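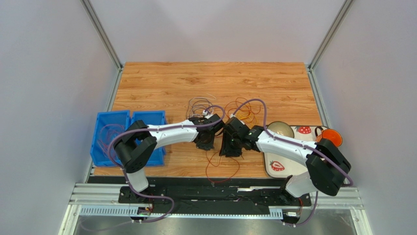 jovita_s
Been in Gusedach since March helping my uncle in his repair shop, and every evening ends the same way: somebody has to sort the cords. I want to know if a machine can take that off me yet. The gray and white bundle and the orange and yellow one are the easy kind, already in loops. The thin red-orange stuff in front, wandering off toward the edge of the table, is what takes up my evening. Two arms, two bins, how hard could it be?

faustino.c
Hard. Dishes hold still. A cord changes shape when you touch one end of it. I give it 8 years.

zzamudio
Faustino said 8 years about self-parking cars too. Two arms is the right number for this job - one holds, one pulls. My bet is picking up a loose bundle and dropping it in a bin is doable today. Untangling is another animal. 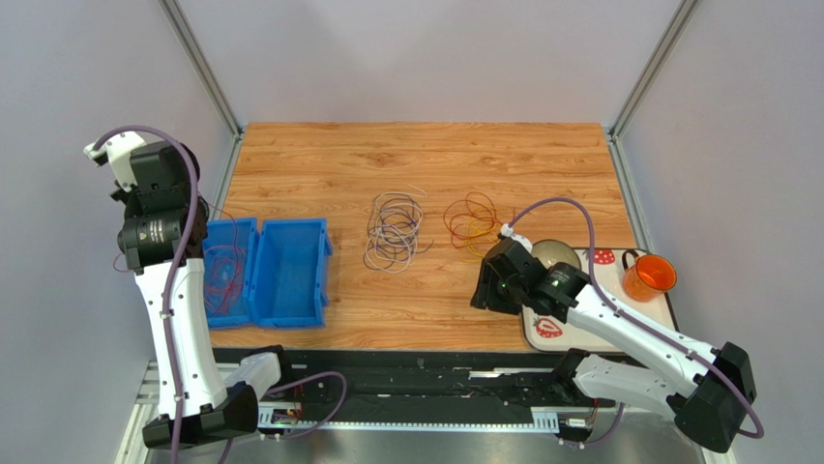

Right bin empty, red wires in the left one, two bundles still on the table.

faustino.c
"Doable today" is carrying a lot of weight there. Doable by whom, at what speed, and who picks up the half that trails over the side?

jovita_s
My nephew is 5 and also leaves half trailing over the side. We still let him help.

e_valdovinos
I ran a packing line at Bekbridge for a while. The machines were great as long as every box was the same box. Cord is never the same box. What wore me out was all the small stuff next to the job:

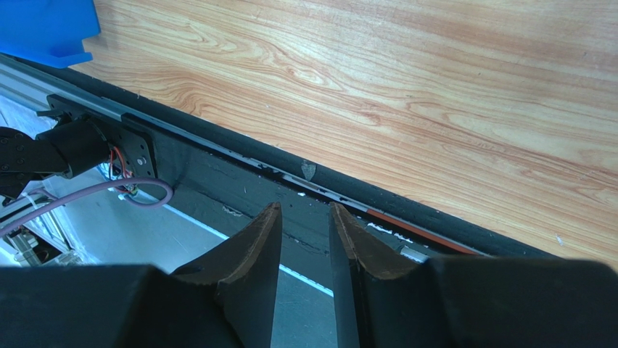
edges, gaps, rails, any place a loose end can go down and not come back. A person fishes it out without thinking. A machine has to know it's gone first.

zzamudio
So put a lip on the table. Problem solved for 3 dollars.

e_valdovinos
Then it snags on the lip. Ask me how I know.

jovita_s
What about the cup and bowl on the strawberry tray? I'd settle for that getting cleared.

faustino.c
Fine, I'll give you the bowl in 2 years. You're still doing the cords.

jovita_s
Putting you down for dish duty until then.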